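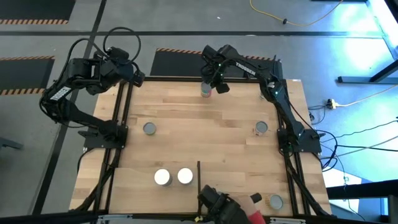

What is the difference between a can and a jar in a household store cupboard? A can is a sealed metal container that is opened once and emptied, while a jar has a lid that can be taken off and put back, so its contents may be used over several days or weeks.

Store cupboard goods

Store cupboard goods, also called dry stores or larder goods, are foods that keep at room temperature in closed containers. The term covers canned vegetables, fish, meat and soup, and also preserves, pickles and spreads in jars. In British usage "tin" is the more common word for a food can, although "can" is usual for drinks and is found in trade writing of all kinds.

Shapes and sizes

Food cans are nearly always round. The tall cylinder is the usual shape for soup, beans and chopped tomatoes. The short, squat can is used for fish, pâté and some sliced fruit, where the food would be crushed under its own weight in a deeper container. Rectangular cans survive for sardines and a few kinds of cured meat.

Labels are either paper, glued in a band round the body, or printed straight on to the metal. A paper label can tear or come away in a damp cupboard. Some households write the name of the contents on the lid in marker pen, a habit also followed in the Brukidstead parish food store, where the shelves are too low for labels to be read from standing height.

Sorting

Goods are commonly sorted by one of three methods:

By kind, with fish, fruit, vegetables and soups kept apart.
By size, with tall cans at the back and short ones in front.
By date, with the oldest stock nearest to hand.

The third method is standard in shops and food stores. At home it is often combined with the first. Sorting is easier on a clear table than inside the cupboard, as every lid and label can be seen before anything is put away. Cans set down singly, with space between them, are simpler to turn and check than cans in a stack.
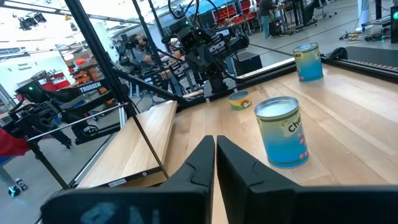 Ostrowski, writing in a Nunthorpe household newsletter, disagreed with sorting by date in small kitchens, arguing that a cupboard of 44 cans or fewer is better kept by kind, and that a look through it every February will catch anything old.

Storage conditions

A cool, dry and dark cupboard is preferred. Damp encourages rust, particularly along the rim, and jars of oil or fruit lose colour in strong light. Shelves over a cooker are unsuitable. Light surface rust that wipes off with a cloth is harmless, but a can that is bulging, leaking or deeply dented at the seam should be thrown away unopened.

Opened cans are not used for storage. The remaining food is moved to a lidded bowl or jar and kept in the fridge.

Fittings

Stepped shelf inserts raise the back row so that its labels show above the front row. The Prodalance insert, sold in widths to suit most wall units, has 9 slots and a lip along each step. Sloping racks – loaded at the top and emptied from the bottom – keep cans in date order without further sorting, but they take only one diameter of can and are of little use for jars.

See also

Larder
Pickling
Tin opener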